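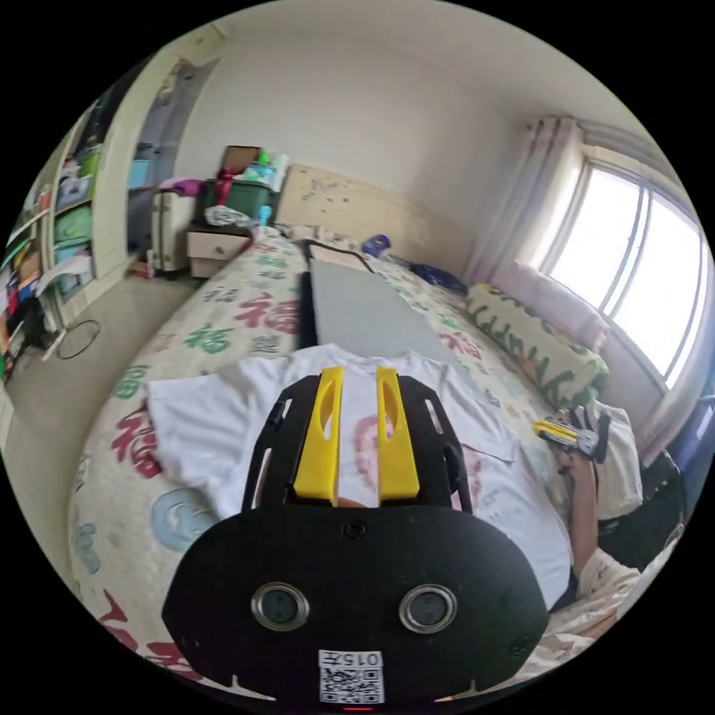
18 December 2018

Day two of the Great Bedroom Sort-Out and my back is telling me all about it! I started on the T-shirts after breakfast because they were meant to be the easy bit, and I was still on the T-shirts when the kettle went on for the third time. I don't know how one household ends up with so many white ones. Work ones, holiday ones, ones that came free with something, one from a fun run in Edcombe that I walked most of. They all look alike in the wash basket and then you get them out and every single one has a different neck.

Anyway, the method. I've gone over to folding on the bed and I'm not going back. The ironing board is too narrow (sleeves hanging off both sides, and it creaks) and the kitchen table always has a sticky patch somewhere no matter who wiped it. On the bed you can get the whole shirt out flat, sleeves and all, and have a proper go at the creases with your hands. You do need something firm underneath or it all sinks into the middle. Then it's one side in, sleeve back on itself, other side in, bottom up to the neck, and once more. I used to do it in mid-air with my chin and they came out like parcels somebody had sat on.

I've left the fu bedspread on, the cream one with the big characters all over it. It was supposed to be saved for New Year and it lasted until the first cold weekend in November. I like it too much! It makes the whole room feel as if something nice is about to happen, even when what's about to happen is socks.

Lunch was toast. I had it standing up and went through the post, which was a catalogue from Mogensen and a thing about the bins. The catalogue was a mistake. They've got a set of drawer dividers for £37 and I spent a good ten minutes working out which drawer they'd go in before I remembered I don't have drawers deep enough for them, only the nightstand ones, and those are full of chargers and hand cream. Put it straight in the recycling. Then got it out again to look at the page with the lamps.

After that I had a go at the wardrobe, with all the doors open so I'd have to look at it and couldn't pretend. It isn't even clothes that are the trouble in there, it's everything else that has crept in because it had no other home. I made a pile for the charity shop and a pile for Bent and then a third pile of things I'm going to feel bad about until Easter.
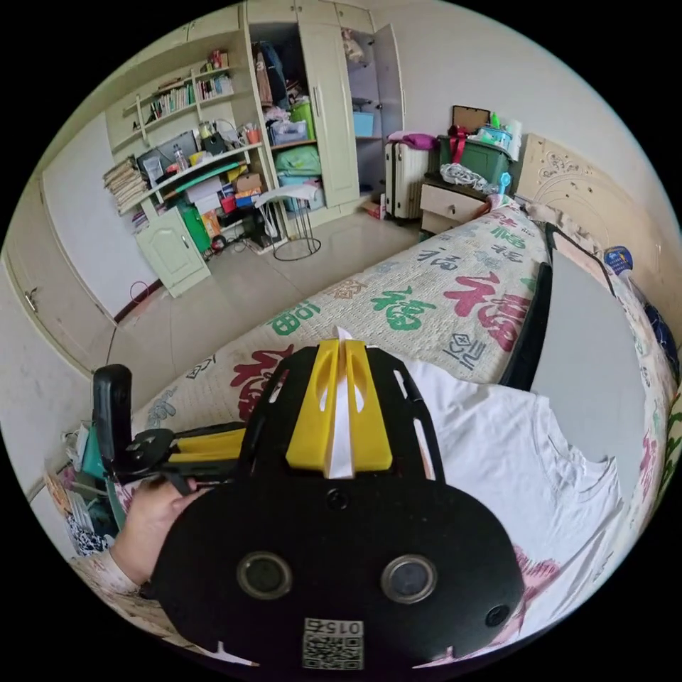
Hadiza Ajayi thinks I've got it all the wrong way round, and told me so on the phone at some length. According to her you never fold a T-shirt, you roll it, and you stand the rolls up on end so you can see every one without lifting anything, and if I'd only done that in May when she first said so I wouldn't be losing two days of my leave to it now. She also thinks the wardrobe should be emptied completely, right down to the bare shelves, before a single thing goes back in. I said if I did that I'd be sleeping on the landing until January.

I did try the rolling, to be fair to her. I did a few and lined them up and they looked lovely for as long as it took me to pull one out, and then the rest fell over like skittles. So I've unrolled them. I haven't told her yet.

The heater's been on all day, so it was at least cosy, and I had the radio going. They were doing carols from somewhere and I sang along with the wrong words. The 88 went past and I thought about running out for it and getting the wrapping paper, and then I looked at the state of the floor and stayed where I was. Wrapping paper tomorrow. Also Sellotape, also stamps, also something for Bent Riis, who is impossible to buy for and says he doesn't want anything (he does).

What else. I found the Nineo hand warmers I accused the airport of losing! In a bag, in a bag, behind the green storage box. And I've finally opened the Zernura jigsaw from last Christmas, just to look, and it's 2,000 pieces and nearly all of it is sky. That can go in Bent's pile and he can be grateful.

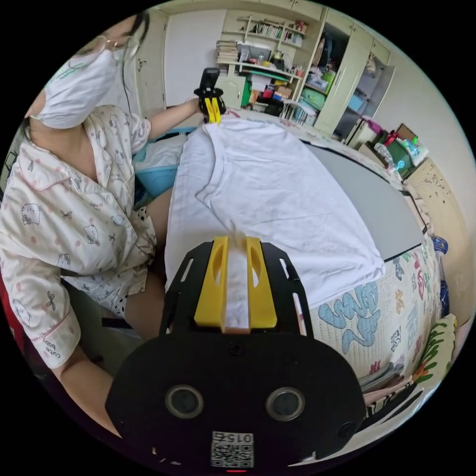

Neckbands are the whole secret, I've decided. If the collar isn't straight before you start then nothing after it will be, and you end up with one shoulder higher than the other and a big wodge in the middle. So I get the collar sitting right at one end, then go down to the hem and tug that straight as well, and only then do I think about the sleeves. It takes longer but you can tell the difference in the pile. With the grey mat under the shirt it's so much easier to see when it's crooked, and having the light blue basket right there beside it on the bed, with the white folded things in, means no getting up and down.

I'd like to say I'll get to jumpers tomorrow. I might get to jumpers tomorrow. Jumpers need the top shelf and the top shelf needs the steps, and the steps are at Bent's with paint on them.

Supper was soup and the end of the good cheese. Text Hadiza about Saturday, and ask if she wants the purple scarf back or if I'm allowed to keep it now.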